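Irnunley Council Approves Water Rate Change, Extends Leak Credit Program

3/13/24

The Irnunley Town Council has approved a new water rate schedule and extended its leak credit program to households in Sonthorpe. The vote followed two public hearings and a review of the town's billing records. New rates will appear on the first bill issued after the current quarter closes.

Under the new schedule, the fixed service charge stays the same for all residential accounts. The charge for water use will rise in the upper tier only. The town bills 2,574 residential accounts in Irnunley and 1,493 in Sonthorpe, and most of them fall within the lower tier throughout the year.

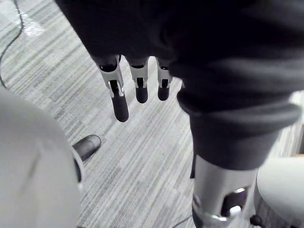
Minhas asked the council to delay the change until the November billing period, saying that families on fixed incomes needed more notice than a single quarter. The council declined the delay but agreed to mail a printed notice to every account holder before the first new bill goes out.

The leak credit program allows a household to recover part of the cost of water lost through a hidden or unexpected leak. Until now it was open only to accounts inside the original Irnunley service area. Sonthorpe accounts were moved to the town system when the Oden pumping station came into service, but they were left out of the program rules at that time.

A household may apply once in any 24-month period. The leak must have been repaired, and the application must include a receipt for parts or labor. Credits are limited to half of the excess charge. Leaks caused by irrigation equipment or swimming pools are not covered.

Residents are encouraged to check bathroom and kitchen fixtures before the new rates begin. A faucet that drips through the night can add to a bill without being noticed, and worn washers are inexpensive to replace. The town will again offer free dye tablets for testing toilet tanks, with 3,000 tablets available at the service counter.

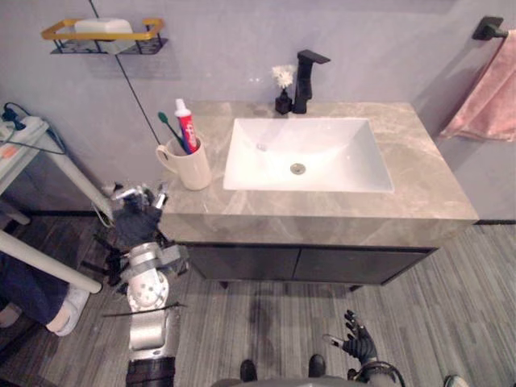

Work at Oden Station

The council also accepted a bid to replace 966 feet of water main between the Oden station and the Sonthorpe line. The existing pipe has needed repeated repair, and pressure at the far end of the line has fallen below the town's standard during periods of heavy use.

Short interruptions in service are expected while the new main is connected. Affected addresses will receive a door notice at least two days in advance. Customers who depend on water service for medical equipment should register with the billing office so that other arrangements can be made. 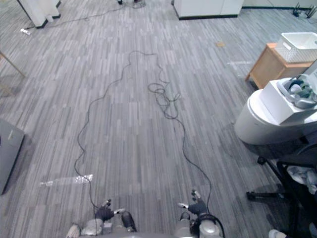

Town of Irnunley | Department of Water and Utility Billing

Applications for the leak credit are accepted at the service counter or by mail. Sonthorpe residents may apply for leaks repaired on or after the date of the council vote. The full rate schedule is posted at Town Hall and will be included with the printed notice.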